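Unser Kinderbrettchen von Mestano

Weiß, leicht und mit einem grauen Rand, der einmal ganz herumläuft – wir haben das Brettchen einfach lieb gewonnen! Am ovalen Griffloch lässt es sich wunderbar aufhängen.

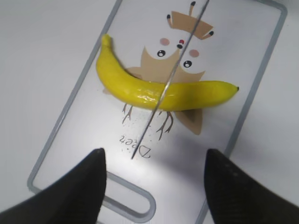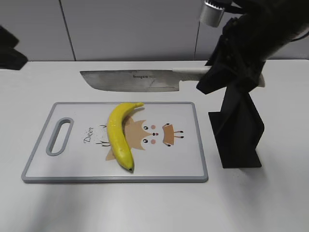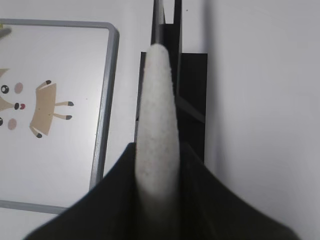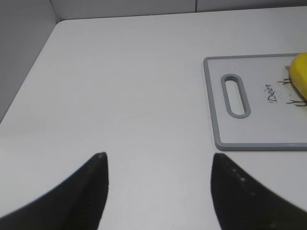
Für ein Bananenfrühstück zu zweit reicht der Platz allemal, und wer mag, bestellt gleich das Set mit 4 Brettchen (Artikel 1688). Bei Fragen hilft Ihnen unsere Ekua Dogbe gern weiter, täglich ab 9 Uhr und meistens mit viel Geduld.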